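# About us

Hello, and thanks for clicking through to this page, which I'm told hardly anyone reads before booking. I'm Deepak Sandhu and I run Cistbridge with my business partner, Santosh Mishra. We put together small walking trips to old hill towns and fortified villages, mostly in Italy, with a couple in southern France and one in northern Spain that we're very fond of (and that loses us a bit of money every year, but we keep running it because the cheese is that good).

We're a tiny company. The office is two rooms above a bakery in Fitomcombe, and if you ring us in the morning you'll get me, and if you ring after lunch you'll get Santosh, who is better at trains.

## How we started

I used to teach history at a secondary school and I spent most of my holidays getting lost in Umbria. I'd come home with a rucksack full of bus timetables and hand-drawn maps, and friends started borrowing them. Then friends of friends. One spring a couple I'd never met rang me at home from a bus stop outside Todi, wanting to know if the last bus really did go at ten past six. It did, and they'd missed it, so I talked them through the footpath down to the station and stayed on the phone until they could see the platform lights.

Santosh heard that story at a wedding and said I ought to be charging for it. He'd spent years booking rail travel for a big firm of engineers and was thoroughly bored. We sat in his kitchen all through April with a road atlas and a calculator, and by the summer we had one trip, nine people signed up for it, and a name we'd borrowed from the lane my grandparents-in-law lived on.

We still cap that trip at nine! It's the Tuscan one with the long ridge walk on day three, and any bigger group won't fit round the table at the farmhouse where we have lunch.

## What our trips are like

You walk in the mornings, mostly, while it's cool. Days vary between an easy stroll along the walls and a proper climb, and the hardest thing we do is the path up to the monastery on the Abruzzo trip, which gains 458 metres and has a bench exactly where you want one. Bags go ahead by van. Afternoons are yours, and I'd gently suggest doing very little with them.

I do talk a lot about towers. And gates, and cisterns, and why the main street in so many of these places bends just where you'd expect it to run straight (usually it's following the line of an older wall, and once you've spotted one you'll be spotting them everywhere). If you'd rather look at a view in peace, walk at the back with Santosh, who takes no interest in fortifications whatever and will tell you about birds.

We stay in family-run places, two or three nights in each so you aren't forever packing. They're comfortable but they aren't grand. Old buildings have odd stairs, thick walls and hot water with a mind of its own.

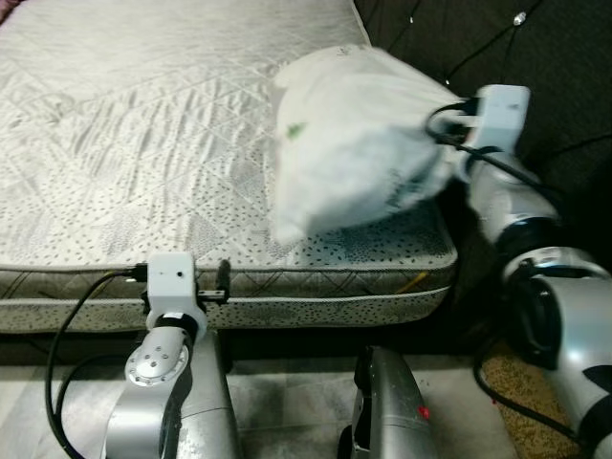 We have stayed in every single place we send people to, and we go back. If a guesthouse changes hands we go and meet the new owners before we book anybody in. The one near Orvieto is now run by the old owner's niece, and she's kept the lemon trees and thrown out the terrible coffee machine, so everyone's happy.

Meals are a mixture. Breakfast and most dinners are included, lunches usually aren't, partly because people like to wander off and find their own bar. Tell us early if there's something you can't eat. Vegetarians do very well on all our routes. Vegans do well on most of them, with a bit of notice, and I'll be frank with you about the Spanish one.

## Who comes along

All sorts. Our walkers are mostly somewhere past fifty, but we've had students, a mother and her grown-up sons, and a retired postman who out-walked the lot of us and then did the washing-up at the farmhouse without being asked. Plenty of people come on their own. We don't charge a single supplement on the Dwivedi trips, and I'd better explain that name, as I get asked every week. It's what we call our two slow routes, after Santosh's mother's family, who apparently never hurried anywhere. Shorter days, longer lunches, and a rest day in the middle with nothing on it.

The largest group we'll ever take is 14. Past that you need a second guide and a bigger van, and you start queueing for everything, and I've been on holidays like that and didn't like them.

## Money

Our most expensive trip this year is the Abruzzo and Molise one at £2,498 per person, sharing, which covers beds, breakfasts, dinners, guides, the bag van and local trains. It doesn't cover your flight or rail fare out. The others all come in under that, and the prices are on each trip's own page. We take a deposit when you book and the rest eight weeks before you leave. If we have to cancel, you get everything back, and I'll ring you myself.

## What's in a good bed

Walkers care about two things at the end of the day, and the other one is supper. So when Santosh and I visit somewhere new, we ask to see the actual bedrooms, all of them, and we lie down on things. We ask whether there are spare pillows. We open the shutters and find out which side the church bells are on. I've got a notebook of this stuff going back to our first season and it's very nearly illegible.
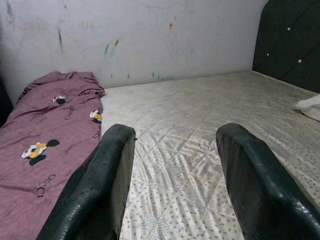

*White quilted ticking on a bare mattress.*

If you need something firmer, or a ground-floor room, or a bed well away from the bells, put it in the notes box on the booking form. We read every one. We can't always manage it in a village with a single inn, but we'll tell you beforehand so you can decide.

## A few other bits

We send you a route booklet a month before you go, printed on paper, with my maps in it. Santosh has redrawn them so that north is at the top, which I'm assured is an improvement. There's also Numurum, our winter newsletter, which comes out whenever I finish writing it and has reading lists, a recipe or two, and first news of the next year's dates. You can join the list from the contact page.

We don't do coach tours, cruises or school groups, though I'm always glad to chat to teachers and can point you to people who do them well.

If you're not sure which trip would suit you, please just ring. Tell me what you walk at home, what your knees are like on the downhill, and whether you mind an early start. I'll ask you some nosy questions and probably end up going on about Lucca, so put the kettle on first.

Deepak

*Page last updated 4 May 2024*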